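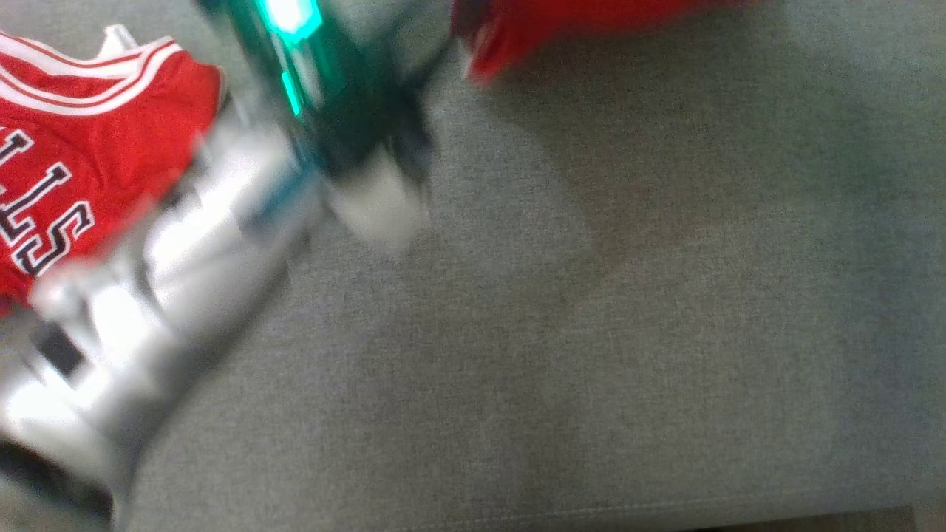
Week three of trying to get wire out of a supplier and I have learned more about galvanised coil than I ever wanted to. Quick thread for anyone else who makes stuff in a shed and thinks buying materials direct will be easy! For scale, my whole knowledge of finishes used to be colour. Bright red jersey with a striped neckline, lovely, sold. Wire has a finish too and I got it very wrong.

---

First order was 40 kg from Clorel. Price was great, the rep (hi Keegan Quinlan) was great, the coil turned up with a white bloom all over the outside wraps. Storage stain, apparently. It wipes off if you catch it early. I did not catch it early.

---

Asked for a replacement and got a PDF of a coating certificate for a different batch. Number on my tag was 3628. Number on the cert, 1560. Sent it back with both circled like a grumpy schoolteacher.

---

Meanwhile Priya Ostrowski over in Pamthorpe has been using the heavier zinc stuff from Killura for her garden trellises and hers has been out in the salt air for two winters. Dearer, yes. She let me bend an offcut back on itself and the coating didn't flake at all, mine sheds like a labrador

---

Things I now ask before paying: coating weight in grams per square metre, soft or hard drawn, how it's wrapped for the trip. Also who pays freight on a return — that one hurt

---

Update 5/24/24: Keegan rang, full credit on the coil, and he's sending a 30 metre sample of the heavier grade so I can test it on the chook run first. Fair play to him.

---

Somebody asked about cutters. Cheap side cutters will chew the ends and that's where the rust starts. I dab a bit of cold gal paint on every cut and leave it overnight in the garage.

---

Will post the bend test when the sample lands. If anyone's bought the 2.5 mm from Killura lately, is the minimum order still a full coil??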